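How to let down and re-hem a charity shop shirt by hand

Filed under: Mending

The shirt I learned on came from the hospice shop in Gilholm and fitted me everywhere except the bottom four inches, which weren't there. Somebody shorter had taken it up, generously and with great conviction. If you have found one like it, look inside the hem before you put it back on the rail. A deep fold means spare cloth, and spare cloth means you can have your shirt tails back for the price of a reel of thread and an evening of bad television.

You will need

A seam ripper, or small pointed scissors and a steady temperament
Polyester thread in the shirt's colour, or one shade darker
A fine needle
Pins
An iron
White vinegar and a clean rag
A tape measure that hasn't been used to tie up tomatoes

Step 1. Wash it first

Cotton shrinks when it feels like it. Wash the shirt the way you intend to wash it for the rest of its life, and dry it the same way. I skipped this once, on a shirt for my brother-in-law Devendra Bajpai, and he now owns a very well finished crop top.

Step 2. Lay it out and look at it

A bed is better than the kitchen table for this, being larger and having less jam on it. Strip off the duvet, spread the shirt front side up and smooth it outwards from the buttons with your palms. Don't pull. You want the two side seams running straight and the tails lying where they would naturally fall. Do the buttons up, all of them, including the fiddly one at the neck. An unbuttoned front will slide about and give you a hem with a step in it.

A few soft wrinkles won't matter at this stage. It's the lower edge you are interested in, so take hold of the cloth near the hem and feel how many layers there are. Two is an ordinary hem. Four or more and you are in luck.
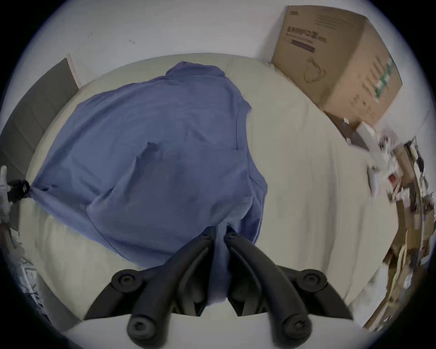

Step 3. Unpick the old hem

Turn the shirt inside out. Slip the point of the ripper under every fourth or fifth stitch and cut, then turn to the other side and draw the long thread away. If it comes out in one piece you may feel smug. Mine comes out in crumbs.

Go slowly at the side seams, where several layers meet and the stitching is usually doubled back on itself. This is where holes are made. If you do make one, stop, swear, put a dab of clear nail varnish on the frayed bit and carry on. The new hem may well cover it.

Step 4. Deal with the old crease

You will now have a sharp line across the shirt where the fold used to be. Mix one part vinegar with 2 parts water, test it on the inside of a tail, then dampen the crease and press it under a cloth. Let it cool and do it again. The room will smell like a chip shop until bedtime.

On older shirts the line may also be a different colour, the rest having faded without it. Vinegar won't touch that. You can tuck the shirt in, or take up dyeing.

Step 5. Mark the new length

Put the shirt on and get someone else to pin it. Bending down to look changes the length, and you will chase your own hem round the bedroom. My neighbour Sunita Agarwal does mine and is strict about posture.

Allow 2 centimetres for a double-turned hem. If the tails are curved, keep the fold narrower than that, as a deep fold on a curve puckers like a disapproving aunt.

Step 6. Sew it

Turn the edge under once, press, turn again, press, and pin. Then slip stitch all the way round, picking up only a thread or two of the front with each stitch. Keep the tension loose. Use short lengths of thread, no longer than your forearm, or you'll spend the evening undoing knots.

Fasten off twice at each side seam. That's the part that takes the strain when you tuck the shirt in, and the part that goes first.

Step 7. Press and leave alone

One last press from the wrong side, then hang it up overnight before you judge it.

Comments

Archana Tyagi: Does the vinegar work on linen?

Reply: It did on mine, though I had to go over it three times. Test an inside bit first.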